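Minutes, software working session, September

The minutes of the previous session were approved without change. The grasp planner, in service since 2022, remains on the Plurnine branch. Of the 23 open issues, 7 were closed.
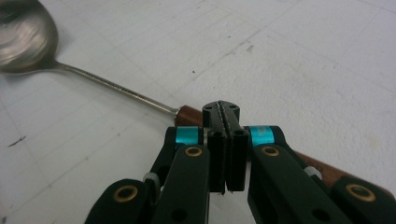

Stendelham Manipulation Software Group

Item 4. Long-handled utensils. It was reported that the segmentation module splits a spoon with a metal shaft and wooden handle into two objects. The group agreed to merge collinear segments before grasp candidates are scored. The change will be tested in Mulluvlow prior to release.

The session closed at noon.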